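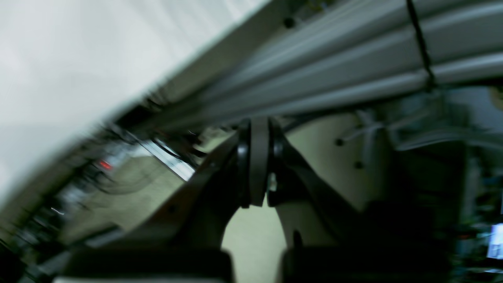

I'd been putting off calling Ju-won Shim for weeks, mostly because I figured I'd get a sales pitch. Ju-won runs the garment side at Grivau, the company behind the Buvatix, a two-finger gripper kit that's sold mainly to small laundries, rental outfits and repair shops. I finally picked up the phone on a Tuesday, right before lunch, and we were still talking when my sandwich showed up and went stale.

My first question was the one everybody sends me: why clothes? Boxes are easy. Bottles are easy. A shirt is a nightmare.

"A shirt is a nightmare, yes," Ju-won said, laughing. "You pick up a box and it's the same box. You pick up a shirt and now it's a different shape, and the thing you wanted to grab next has moved. I spent my first year here mad at sleeves."

The kit itself is pretty plain on paper. You get the gripper, a small camera that sits at the wrist, mounting hardware for a handful of common arms, and software called Ashour that handles picking a grasp point. You supply the arm and the table. I asked if that last part trips people up, and I got a long sigh.

"The table! People buy a nice arm and then put it over whatever table was in the hallway. Use something pale and plain, so the cloth stands out. We put that on the first page of the manual and I still take the call every week."

I wanted to know what the thing does all day once it's set up, so we went through it slowly (I'm slow with this stuff, I admit it). The jaws come down over the cloth, close, and gather up a little fold between them. That pinch is pretty much the whole business. If the fold is too small it slips, and if it's too big you've picked up the layer underneath as well and your sleeve comes along with half the shirt front.

"We call that a double," Ju-won told me. "Doubles are what I think about in the shower. A slip you can see right away, you just try again. With a double the arm carries on as if everything's fine, and you find out at the end when you've got a lump." 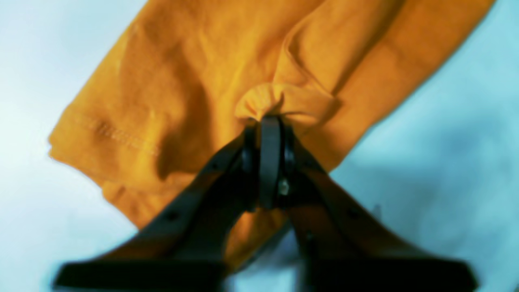 A pinch on orange fabric, with the stitched hem off to the lower left.

Hems came up a lot, by the way. The software likes them. A hem is thicker, it has a line of stitching, and it tells you where the cloth ends, so Ashour looks for one before it does anything else. Where it gets lost is a garment that has curled under itself, because then the edge it sees may not be an edge at all. Ju-won was upfront about that, which I appreciated. The current fix is to lift a little, let the cloth drop, and look again. It's slow. You can set how many tries it gets before it beeps for a person, and the factory setting is seven.

"Seven is too many," Ju-won said. "I argued for fewer. I lost. Change it on day one."

So, money. The kit is $1,783 without an arm, and Ashour is included for the first year. After that it's $80 a month, and I pushed on this a bit, since a lot of you have written to me about subscriptions on things you already own. The answer was that the gripper keeps working if you stop paying, but the grasp picking freezes at whatever version you had. I don't love it. I've seen worse, though.

I also asked about Kusley, the other name that keeps landing in my inbox, whose kit uses suction. Ju-won didn't take the bait, or only nibbled. "They're good on flat things. Pillowcases, napkins. If all you do is napkins, go talk to them. If you do pants, talk to me."

What about the pads? They wear, like any rubbing part, and replacements come as a pair. Swapping them takes a small screwdriver and some patience. Ju-won's advice was to do it over a tray, having once spent an afternoon on the floor looking for a screw "the size of a sesame seed."

Near the end I asked who shouldn't buy one. There was a pause, and then: "Anybody who wants it to fold a fitted sheet. Please don't. I can't fold one either."

The next version ships in May, and it's supposed to have a quieter motor and a better way to route the cable, which current owners complain about more than anything else. Grivau says the new jaws will fit the old mount. I've asked for a loaner so I can check that myself, and I'm clearing off my table in the meantime — a pale one, I'm happy to report.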